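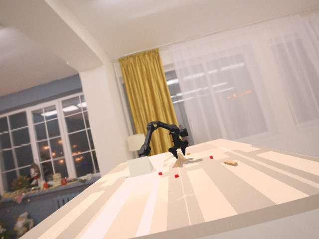
Estrella Barajas wants it understood that a robot with no grease, no fan and no power cord still needs maintenance, and that people who think otherwise are welcome to take her Monday morning.

Wirkwood > Shop Notes > Conversations

Her machine is a Stodau arm, black, with two pointed fingers and a tabletop to work on. It lives entirely inside Graroveo, the simulator that Wirkwood runs at its Sequeira office. She has looked after it since May. Before that she serviced real arms, and she still keeps a grease gun on her desk, where it holds down the mail.

"The first week I kept looking for the breaker," she says. "You have a fault, you walk to the panel. I got up twice. Then I sat down again and opened a text file."

The text file is where most of the repair work gets done. It lists the links of the arm, how heavy each one is, how far each joint can travel, and how much friction it has to push against. When Barajas took over, one of the masses in the wrist had been typed in grams by a person who has since moved to another department. The simulator wanted kilograms.

"So the wrist weighed as much as a truck," she says. "The arm would start up, drop straight through its own shoulder limit, and lie there vibrating. On a real one I'd have smelled that. This one just printed warnings. I had 1344 of them before I finished my coffee."

I asked whether she read them all.

"I read the first one. It's always the first one. The rest is the first one having children."

The gripper took longer. Fingers that touch an object in Graroveo are really two shapes arguing about who is allowed to be where, and if the argument isn't settled quickly enough, the object leaves. A small red cube, squeezed a little too hard, would depart for the ceiling at a speed she describes as "postal." She cut the closing force to 16 newtons and shortened the time step, and the cubes stayed on the table. Then everything ran at half speed, and she heard about that from upstairs.

Blocks with flat sides are easy enough, she says. Anything with points and slanted faces is another matter, and she has strong feelings about it. The fingers close, one of them finds an edge, the other finds a slope, and the thing rolls over like a dog that doesn't want its nails trimmed. Her fix was to swap the simplified contact shape for a finer one that follows the faces properly.

"The old shape was basically a potato. It looked right on the screen because the part you look at and the part you touch are two different parts. That took me a while to get angry about, and then I was very angry."

Her routine now is dull, and she is proud of it. Every Monday she resets the arm to its home pose and compares the joint readings with the numbers taped to her monitor. She opens and closes the gripper 40 times on nothing at all, then on a cube. After that she lets it run 3000 steps without a command and watches for drift. A healthy arm should stay put. Hers used to sag at the elbow, slowly, in a way she found personal. The gravity compensation had been switched off for a demo and left that way.

Does she change anything during the week?

"No. I write it down and wait. If you fix the friction on Tuesday and the damping on Wednesday, by the end of the week you have a different robot and no idea whose fault it is."

She does keep an old copy of every file, including the one with the truck in it. New hires get it on their first day with no explanation. The quickest so far found the bad number before lunch. Another asked her where the breaker was, and she says she liked him right away.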